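Gosetti bench arm: what I thought after the open day in Plernosdale

I work in a small workshop where we assemble and test parts for bicycle lamps. We are seven persons, and for two years we speak of buying a robot arm for the bench. So when Gosetti announced an open day at their training rooms in Plernosdale, I took the Wednesday off and went by train. This review is of the arm and of the software that comes with it, as far as one can judge them in an afternoon of using both.

The day was free, but you had to register. We were put in groups and my group had the place from two o'clock. Joris Bakker led it. He teaches the courses for Gosetti and he has clearly done this many times, but he did not hurry us, and when he did not know something he wrote it on a paper and sent me the answer later by e-mail. I mention this because at another supplier last year I asked three questions and received three brochures.

The arm first. It is sold for bench work: picking small parts, placing them, turning them over, holding them for a camera. The maker gives a reach of 700 millimetres and I believe it, I tried to put a part too far away and the software refused politely. The movement is smooth and quieter than I expected. You can take the wrist by hand and lead the arm to a position, press a button, and the position is stored. My first stored position was bad, my second was good. The button is stiff, though, and it is placed where a left-handed person has to cross his arms. I am left-handed. Joris said others have complained of this too.

The fingers of the standard gripper are short. For our lens rings this would be fine. For the lamp housings I think we would need the longer ones, which are made by Barros and cost extra. They can be changed with two screws, and I did it in a few minutes without help. One of the screws is very small and I would order spare ones at once.

The second half of the afternoon was for the software, called Flerberg, and here my opinion became better. You build your bench on the screen, put your containers and trays where you want them, and try the programme there before the real arm moves. I had feared something for engineers only. In fact I had a simple pick and place running before the coffee break, and I am not a programmer. The menus have been translated with care. The help pages less so, and some of them still speak of an older version with other names for the same buttons.

What I liked most is that you can run the same job many times without touching it. I set mine to 120 cycles and went for coffee. When I came back there was a list with each cycle and its time, and the slow ones were marked in yellow. On my own laptop it would be slower, I think. The training computers were good ones.

What I did not like: saving. The programme saves the bench and the job in separate files, and if you forget one of them you open the next day a job without a bench. It happened to the man beside me, with all his work of an hour. There should be a warning, and there is none. 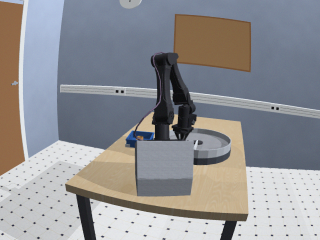 Can you try the software without buying the arm?
Flerberg can be used alone for 2 months, with everything switched on, and after this time you need a licence. The jobs you made in the trial stay on your computer and open again when the licence is entered.

Now the price. The complete set with arm, standard gripper and one licence was offered to visitors at 3,375 euros, without the Barros fingers and without transport. For us this is a serious sum but not an impossible one. The training day is paid separately, and I would take it, mostly for the part about safety, for which there was little time in the afternoon.

I give the arm four stars and the software four also. The stiff button and the two files cost them one star each. I have asked for the trial and will build our own bench in it first, with the housings, and see if the short fingers are enough. If somebody here already uses this arm with parts of glass or clear plastic, I would be glad to read how the gripper holds them.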